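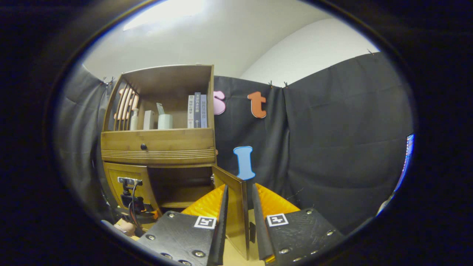

Museums > Collections management > Deaccessioning and return

Restitution register

A restitution register is a written record kept by a museum of objects in its holdings that have been claimed, may be claimed, or have been returned to a former owner or community of origin. It is separate from the accession register, which records how objects enter a collection, and from the loan book, which records objects that leave for a fixed term. An object may have an entry in all three.

Contents of an entry

An entry normally gives the accession number, a short physical description, the place of origin as stated at the time of acquisition, and the place of origin as now understood. Where the two differ, both are kept. The entry then lists each known change of hands. A gap in this chain is entered as a gap, with its first and last possible years, and is not filled by inference. Claims are listed by date of receipt, followed by the name of the claiming body, the legal or moral grounds stated, and the present status.

Status is given by one of 5 codes: unclaimed, under inquiry, contested, agreed, and transferred. A contested entry remains open until it is withdrawn or settled. A transferred entry is closed but is never removed.

The Lirnico register

The register of the Lirnico Museum is often used in training courses on account of its plain layout. It was begun as a card file covering the ethnographic stores and was later extended to coins, weapons and church silver. The present version has 1605 entries. Of these, 954 are marked unclaimed and 167 transferred; the remaining entries are under inquiry, contested or agreed.

The largest single group in the register is the Furska bequest, a private collection of grave goods and carved stone left to the museum with few papers. The bequest was first entered under one number. It was split into separate entries after a claim was made on part of it, as the original form did not allow a change of status for one piece alone. The museum has since applied the rule of one object, one entry to all later material. Sets are the exception: a pair of earrings or a bowl with its lid is treated as one object.

Display during a claim

Practice varies on whether a contested object may stay on view. At Lirnico it may, provided that the label states the claim in the same type size as the rest of the text. The Chornovol Gallery follows a stricter rule and moves such objects to closed storage until the claim is settled. Critics of the second approach argue that it hides the dispute from the public along with the object. Supporters reply that some claimants object to display in itself, above all in the case of human remains and sacred items, and that a label does not answer this objection.

Storage pending return

Objects with the status "agreed" are kept apart from the general stores. Cleaning and repair are limited to what is needed for safe transport, unless the receiving body asks for more in writing. Earlier labels, ink numbers and dealer stamps are left in place.

Public access

Most registers are open to readers on request. Some museums, among them the Gitine Museum, publish a shortened version that leaves out insurance values and the exact location of stored objects. Correspondence with claimants is usually held in a separate file and released only with the consent of both parties.

See also: Accession number; Provenance research; Long-term loan; Repatriation of human remains

Contact the editors | Copyright and reuse | Back to top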